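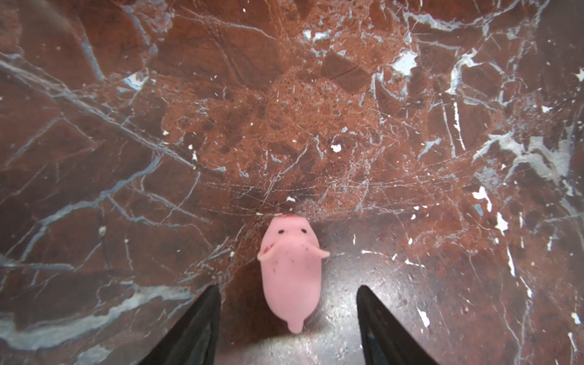 Wrist camera view: pink pig, black fingers, veined marble.

Teaching a Gripper to Find Small Things on Busy Stone

I love this problem, and I want more people to try it! You have a small soft toy, a counter with a wild pattern, and a policy that learned everything it knows on plain gray tabletops. The counter wins nearly every time. This tutorial covers the fix we use at Wurnora, a training method we call background swapping with paired views. It runs on one GPU, and you can have a first result the same afternoon.

You will need a working wrist camera, a recording tool (ours is Grotix, but any logger that saves frames and joint states together will do) and a trained grasp policy you'd like to make sturdier.

Step 1. Record on the hard surface first

Most people save the patterned surface for testing. Do it the other way around. Marble like this has white veins, rusty patches and glare all competing with a pale pink body, so every weakness in your vision model shows up right away. Record 30 short approaches. Start each one from a different height and turn the wrist a little between runs.

Leave the lights alone while you do it. A bright patch of reflection near the fingertips is good training material, and you want plenty of it.

Step 2. Cut out the object and the fingers

Run your segmentation model on every frame and keep two masks, one for the object and one for the gripper. Check the masks by eye! Black fingers against dark stone can bleed into the corners, and a sloppy finger mask will teach the policy that its own hand is furniture.

Grow the object mask by 2 pixels before you save it. Small stubby parts like arms and ears get shaved off otherwise.

Step 3. Swap the backgrounds

Paste each object and gripper cutout onto a new surface picture. We use a set of 251 textures: stone, wood, cloth, printed paper, a few truly ugly floor tiles. For every original frame, make a pair with the same cutouts over two different textures. Keep the pair together in one batch.

Step 4. Train with the pairing loss

Add one term to your usual loss that pushes the image features for both halves of a pair toward each other. Yiran Shen worked out the weighting on our side, and her advice is to start tiny and raise it slowly over the first part of training. Too strong too early, and the features go flat and the arm just hovers. (We have watched a lot of hovering.)

Step 5. Test on real stone

Go back to the real counter with a fresh set of starting positions. We ran 571 grasps in April across several surfaces, and the paired model beat our plain one on every patterned surface we tried. The biggest jump was on marble, which made my whole week. Cloth improved the least, and I'd love to hear from anyone who knows why.

If your model still misses, look at the last few frames before the fingers close. Ours used to drift toward the brightest vein. Adding more textures with thick white lines cleared that up.

Related

Sirkano: a simple mask checker for wrist cameras
Getting clean logs out of Grotix
The Phan grasp set, one year on
Glare, gloss and other gripper headaches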